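The big white table, and what we do on it 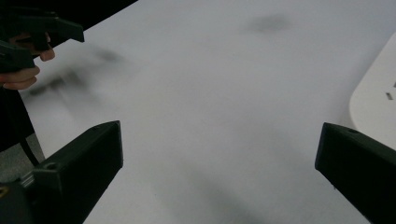
A few words about looking after it

Those of you who come to the April sessions at the Dudport room will know the white table well, and quite a few of you have written in to ask how we look after a surface that shows every crumb, every pencil smear and every ring left by a mug. I did promise an answer in the last newsletter and then ran out of page, so I hope you'll forgive me for going on a bit now.

The short version is warm water, a drop of washing-up liquid and a soft cloth, wrung out well. Wissam Nasrallah, who has put up with more ink and glue than anyone ought to, goes over the whole top at the end of each session, starting at the far side and working back towards himself so he isn't leaning his sleeves in what he has just wiped. Then a second cloth, a dry one, and that's really all there is to it!

For glue, leave it alone until it has set and lift it with the edge of an old plastic card. I know how tempting it is to rub at it while it's tacky (I've done it myself, more than once) but you'll only spread it about. Please don't use the green scouring pads from under the sink. They dull a matte top in patches, and you can't polish them out again afterwards, however long you stand there.

We've also had a kind letter from Mrs Ekanayake, asking whether we might put a cloth down for the messier afternoons. We talked it over and decided to keep the top bare, as small pieces do slide into the folds and it's so much nicer to see what you're working on. Anyone who would like a mat is very welcome to bring one from home, and there are 4 spare ones on the shelf by the door.

One last plea, if I may. Bags and coats on the hooks, please, and drinks on the windowsill. The room is open from 2 until the lights go off, and if you can stay for the last few minutes and take a cloth, Wissam will be very glad of the company.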